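Visit report: open day at the Tendus island field station

Reading time: 4 minutes

The annual open day at the Tendus field station took place on 2018-10-17. The station supports the removal of invasive rats and the return of breeding seabirds on the outer islands, and it opens its doors once a year to partner bodies, landowners and members of the public. This report was prepared for member organisations which were unable to send a delegate.

Visitors were received in the main building by Eugénie Gilbert, who has led the station since the start of the James Island programme. In her opening remarks she set out the history of the work. James Island covers 832 hectares and had lost its nesting storm petrels well before the first survey was made. Rats were found on every part of the shoreline, and the few burrows that remained showed signs of damage. The decision to proceed was taken after two years of trial work on a smaller islet, Musa, where the same methods were tested on a much reduced scale.

Delegates were given programme papers, a map of both islands and the use of the kitchen area for refreshments between sessions.

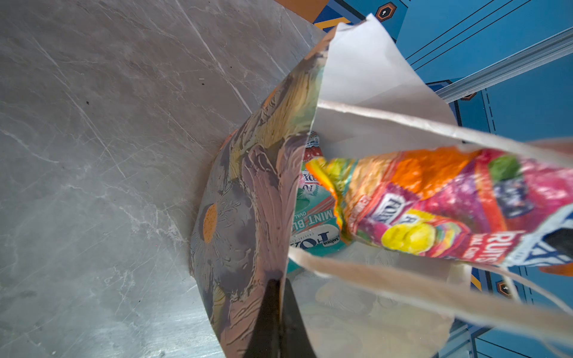 A flower-patterned paper bag on the countertop.

The first session dealt with biosecurity. All goods bound for the islands pass through a sealed room at the station, where they are unpacked, checked by hand and packed again into lidded tubs. Boots and tripods are brushed and washed. Seeds are treated as seriously as rodents, and staff keep a reference tray of the plants most often found in socks, pockets and the seams of rucksacks. Our delegates were invited to go through the procedure with their own coats. Two of the coats failed.

Boat operators are now asked to sign a yearly agreement covering bait stations on board and inspection before departure. Ms Gilbert said that the agreement had been received well by the fishing families, who had asked for clearer wording on overnight mooring. A revised text will be issued in December.

The second session was led by Tonantzin Contreras, who manages monitoring. Her team runs a network of 50 tracking tunnels on James Island, supported by chew blocks and by trail cameras at the landing places. Records are entered in Trikik, a database built at the station, which allows a field worker to see at once when a device was last visited. It now holds 3082 checks. No fresh sign of rats has been logged on James Island since the final bait round, although Ms Contreras was careful to say that the island has not yet been declared clear. A further winter of results is needed - and the northern cliffs, where access depends on calm seas, remain the weakest part of the survey.

Several questions were put on the risk to other wildlife. Ms Contreras explained that land birds had been counted before and after each bait round, and that a small number of gulls had been lost. The numbers had recovered by the following season. She agreed that these findings should be made easier for the public to obtain, and undertook to place a plain summary on the station's notice board and website.

After lunch a party of eight crossed to Musa, the remaining delegates staying behind for a talk on native planting. The crossing was short and the landing was made on the eastern slip. The group was shown artificial burrows set into the turf, each with a removable lid, and a sound system which plays petrel calls at night during the breeding season. Ground cover has returned quickly on the upper slope. On the lower ground, where ice plant was pulled by hand, there are still bare patches, and the warden expects that a second season of weeding will be required.

Delegates noted the good state of the path, which has been raised on boards to protect the burrows beneath. It was less clear how visitor numbers would be managed if the island were opened more widely, and our delegation has asked to be kept informed on this point.

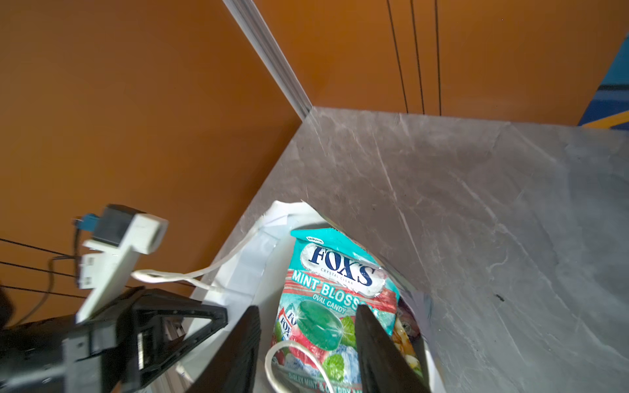

Points for member organisations

Members which run their own boats may wish to adopt the station's inspection sheet, copies of which are held at our office. The station also welcomes requests for training places, with priority given to groups planning an eradication within two years. Staff from Tendus are willing to travel, provided that the host can offer a suitable store for equipment.

The delegation records its thanks to Ms Gilbert, Ms Contreras and the boat crew. Comments on this report should be sent to the secretary in writing.

Sign up to our newsletter for island news and event notices. You can unsubscribe at any time.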